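Two grippers, one table
October 25, 2020

Anyone who wants to teach a robot to pick things up has to decide early on what kind of fingers it should have. For years the usual choice was a pair of stiff metal jaws. Soft and ribbed fingers are now cheap enough for small workshops to try, and the workshop at Wunemville has spent much of the time since July comparing two sets.

The first set is made by Briker. Its fingers are stiff, with a thin rubber face, and they close in a straight line. The second comes from Otel and has flexible ribbed fingers that give a little when they press on something. Both were fitted to the same hand-held tool, with a wide-angle camera looking down over the fingers. A person holds the tool and does the job by hand, and the recording is later used to train an arm.

The test was simple. Fifteen household and office objects were picked up from a table, moved a short way and put down again. Each gripper made 640 attempts, shared between the people on the team. An attempt counted as a failure if the object slipped, tipped over or had to be grasped a second time.

Small, smooth objects with curved sides gave the most trouble. A computer mouse is a fair test, being low, rounded and wider at one end than the other.
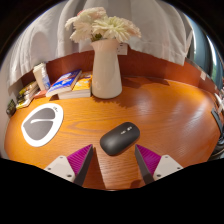 Do softer fingers need less force to hold an object?

Usually they do, as the finger bends to fit the shape and touches more of it. The load is spread out, so a light squeeze is often enough. With a heavy object the gain is smaller, and the finger may twist.

The results bore this out. The Briker fingers failed 151 times and the Otel fingers 90 times. Most of the difference came from rounded items. On flat boxes and thin books the stiff fingers did slightly better, and they were easier to place exactly where the user wanted them.

Wear was a separate matter. The pads on the ribbed fingers had to be changed once during the trial, while the stiff ones lasted to the end. Changing a pad means taking the finger off its plate, and the camera view has to be checked again afterwards.

The recordings have now gone to Taheri, which makes the controller for the workshop's arm. The next trial will repeat the same list of objects with the arm doing the lifting, starting with the Otel fingers.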